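# Unit 6: Bed Finishing and Soft Items Left on the Bed

Housekeeping Operations, Trusten campus. Handout to accompany the practical. Instructor: Nomvula Kekana.
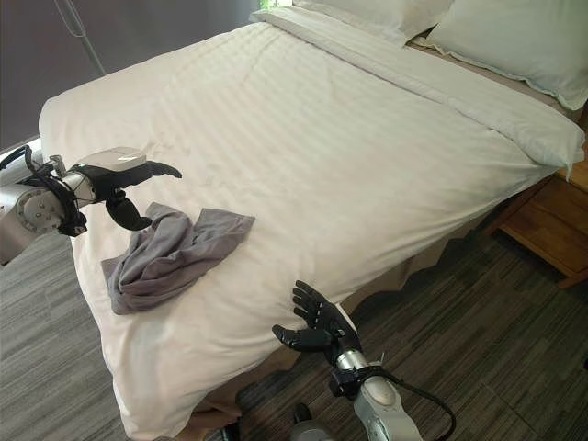

Finishing is the stage between placing the duvet and signing off the room. It covers surface tension, the fold-back, the drop at the sides and foot, and the removal of anything lying on top. Students tend to lose marks on the first and last of these. A duvet may be flat over most of the mattress and still fail at the foot, where soft wrinkles collect near the point at which the fabric turns over the edge. The bed in the photo has this fault, although the sheet is folded back in a smooth band below the pillows and would pass. The gray cloth bunched on the duvet is a separate matter and is handled first, under 6.1.

## 6.1 Loose items

A loose item is any textile on the bed that is not part of the bed set. Treat it before touching the duvet. Smoothing around an item leaves a ridge along its outline, and the ridge shows once the item is lifted.

1. Lift the item straight up. Do not drag it; dragging pulls the duvet off center.
2. Open it fully and identify it. A bunched towel and a bunched T-shirt can look the same from the doorway.
3. House linen goes in the linen bag, used or not.
4. Guest clothing is folded once lengthwise and once across, then placed on the chair. If there is no chair, use the luggage bench. The nightstand is not used for clothing.
5. Check the duvet under the item for marks. Report marks on the room sheet before continuing.

Items found under the duvet or between the pillows follow the lost property procedure (Unit 9).

## 6.2 Surface

Work from the head to the foot. Stand at the side, place both palms flat, and push outward to the near edge. Repeat from the opposite side. Go to the foot last and pull the hem down with even tension at both corners.

Woven stripes are useful as a guide. On a striped duvet the lines should run parallel to the fold-back; a line that bends toward one corner means that corner has been pulled too hard. Plain covers give no such reference, so sight along the hem instead.

Do not use the forearm. It is faster, but it leaves a diagonal drag that has to be corrected afterward.

## 6.3 Fold-back

The sheet is turned down over the duvet to a depth of 200 mm. Both side corners of the band hang to the same level. A corner that hangs lower on one side usually means the sheet was laid off center, and the correction is made under the duvet — not by tucking the excess at the top.

## 6.4 Skirt and drop

The skirt hangs free between the mattress and the floor. Run a hand along it to release any section caught by the duvet or mattress. Gathers should fall vertically. A skirt with a scalloped look at the hem is acceptable if the folds are regular.

Check the nightstand clearance at the same time. The skirt should not be trapped behind a leg.

## 6.5 Reference dimensions, practice beds

| Item | mm |
|---|---|
| Mattress width, Urkthorpe rooms | 900 |
| Mattress width, Steinbach rooms | 1000 |
| Skirt panel, foot end, Steinbach rooms | 1055 |
| Fold-back depth, all rooms | 200 |

The Steinbach foot panel is wider than the mattress to allow for a turn at each corner. Do not fit it in the Urkthorpe rooms.

## 6.6 Preparation for the assessment

Read sections 3 and 4 of the Grundenico linen manual before the practical. The August assessment uses the same marking sheet as Unit 5, with loose items added as a separate line. A missed item fails that line only — the surface and fold-back are still marked.

Bring flat shoes and the room sheet pad. Linen bags are issued at the door.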